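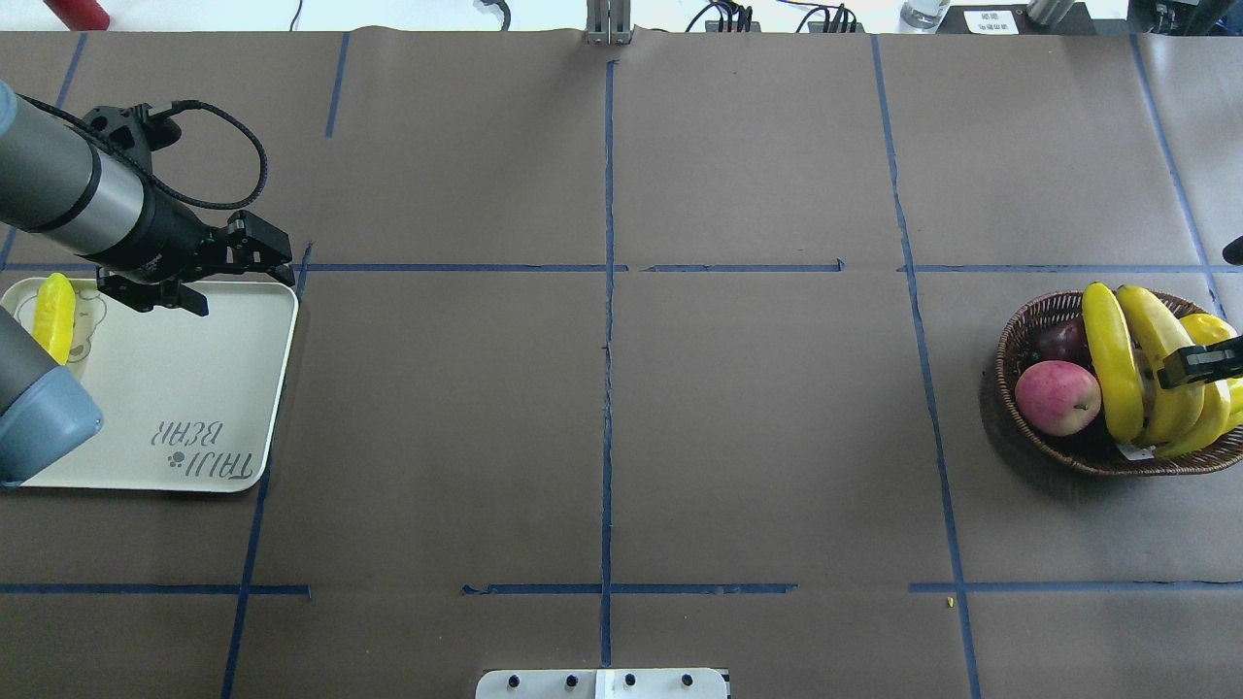
Sample room, Domico: bear-print tray and wicker fruit basket on the taped table.

Visit report: Domico open day, Sondport
Posted Jan 27, 2026

Domico opens its Sondport building to trade visitors twice a year. The next one is in April. I went to this one mainly for the serving trays, as our current melamine line is being discontinued and the replacement has to be settled before the winter menu goes to print. What follows covers the sample room, the store and the wash area, in the order I went through them. Prices are left out as they were quoted per account.

Getting there

The building is on the port side of the rail line, in the former Csizmadia cannery. Visitor parking is at the rear and fills early. The signed entrance is on the street side, so anyone parking at the back has a walk around the loading dock. Sign-in took a few minutes. Closed shoes are required for the store but not for the sample room.

Sample room

Tableware is laid out here on work tables, with desks along the side for paperwork. The table I spent the most time at was covered in brown paper, with blue tape dividing the top into rectangles. I would copy this layout for our own tasting days. With a tray in one rectangle and the fruit in another, it is easy to judge how much bench a place setting uses, and the paper can be changed between sessions without touching the bench surface. The tape is laid straight and the lines cross cleanly. On our benches at home we use chalk marks, which smear.

Brown paper does have one drawback. It is a warm mid-tone, and an ivory tray looks whiter against it than it will on a stainless counter. I carried one of the loose samples over to the window to compare and the difference was noticeable. Anyone choosing between the ivory and the white should do the same.

The bear tray

The tray on that table belongs to the children's range. It is a plain rectangle with rounded corners and a raised rim, printed with a line drawing of a bear near one corner and, diagonally opposite, the name TAIJU BEAR with a small paw print. The printing is light grey and fairly faint. For a café with a mixed clientele this is an advantage, as it does not look out of place in front of an adult. For a daycare it may be too quiet.

Points noted from handling the loose samples:

Rim: high enough to stop a piece of round fruit at a gentle tilt. At a steeper tilt an apple went over.
Corners: comfortable to grip one-handed. No sharp mould line found on the three samples I checked.
Base: smooth. It slid on stainless steel and held on paper. A thin mat is sold separately.
Stacking: eight trays stacked level. The stack was stable when carried at waist height.
Print: no change under a fingernail. I was not able to test it against a scouring pad.

The print runs one way only, so a tray set down the wrong way around shows the wording upside down to the diner. Staff will need to be told which long side faces the customer. This is a small point, but with the old line there was no print and nothing to get wrong.

Fruit as a test load

Domico uses fruit to show the trays and baskets in use, and bananas in particular are a fair choice. They do not nest, they do not sit flat, and the curve takes up more width than the weight would suggest. A tray sized on sandwiches alone will usually turn out narrow once a banana goes on it.

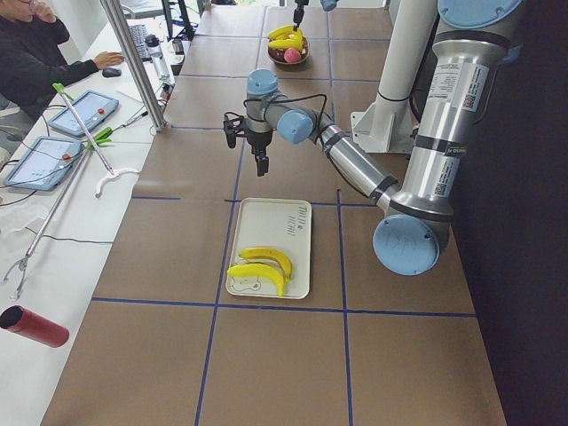 Two bananas on the bear tray, with the fruit bowl at the far end of the table.

Two bananas side by side, curving in the same direction, fit the tray with rim clearance and room left over. That is the arrangement I would specify for a breakfast setting, with the remaining area left for a cup or a small dish. Turned so that the curves oppose each other, a pair takes up a good deal more of the tray, and the cup has nowhere to go. I tried both on a loose sample with fruit from the visitor table.

Fruit at the bear corner covers part of the drawing if it is placed carelessly. If the print is being paid for, the load should be kept off it. The easiest instruction for staff is probably to start from the centre and leave the two printed corners clear.

Baskets and bowls

The oval wicker basket in brown was the best of the display pieces I looked at. Standing bananas upright in it, with an apple lying in front, gives height at the back and keeps the softer fruit from being buried. A fruit display of this kind is normally rebuilt every morning, and the shallow oval makes that quick work, as everything can be reached from one side.

My reservation is cleaning. Woven baskets collect crumbs and fruit sugar in the weave, and they cannot go through our machine. Domico's printed sheet suggests a removable liner. The liner was out of stock on the day and I did not see one. We would need to see it before ordering baskets for any self-serve counter.

Loose tags are another matter to watch. A small white tag was hanging at the front rim, by the bananas. Tags and stickers should come off before fruit goes out.

Store

The current catalogue lists 3,588 lines, of which the trays are a small part. Racking in the store is set at 645 mm between shelves, which takes two cartons of trays on the flat. Cartons hold 60 trays. That is more than we would use at one site, and splitting a carton attracts a fee. The Hindau depot holds split cartons of the white tray only, so the ivory would have to come from Sondport in full cartons.

Labelling was consistent in the aisles I walked. Carton ends carry the line number and colour but not the print, so a plain ivory tray and a bear tray look the same from the outside until the line number is checked. I would expect some picking errors from this and suggest we check the first delivery on arrival.

Wash area

A rack washer was running a demonstration cycle with mixed tableware. The trays came out with water held along the inside of the rim when they were racked flat. Racked on edge they drained properly. Our racks are the flat type, so either new inserts or hand drying would need to be costed.

Summary for ordering

Ivory bear tray: suitable, subject to a scouring test. One carton for trial.
Oval wicker basket: hold until the liner has been seen.
Rack inserts: get a quote.
Paper and tape layout: adopt for the next tasting. Materials are already on hand.

Time on site was over two hours, including the wait at the wash area.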